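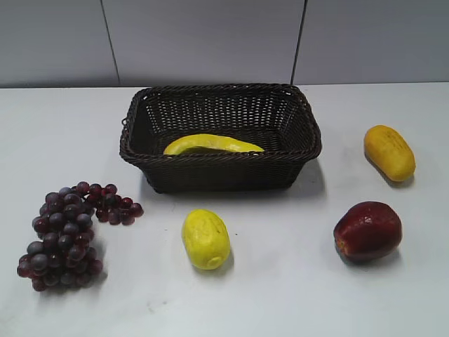

Belgate Community Food Team - Progress report to the Miettinen Fund

September 30, 2025

The fruit and breakfast scheme has now run at both Belgate sites since June. We gave out 686 breakfasts in the period, 307 of them at the Parketti hall and the rest at the main centre. Spending is within the agreed budget and the second payment has been received.

Fruit is free to take at any time the doors are open. Bananas go fastest. Apples were slow until we began buying smaller ones, and we have stopped ordering pears as too many were thrown away.

Staffing was the main problem. We lost 2 morning helpers in the summer and the Parketti hall opened late on several days. Birgit Engelhardt has taken over the rota and cover is better, though still thin during school holidays.

The Tinix fridge was delivered a month behind schedule. Until then we could not keep milk or yoghurt overnight, so the menu was mostly toast and cereal - parents did mention it.

Work still to do before the next report:
Move the fruit order to a single weekly delivery
Food hygiene training for 3 new helpers
Replace the toaster at the Parketti hall

We would like to carry the unspent training money into the next period. The form has been sent separately.

Yavuz Toprak
Scheme manager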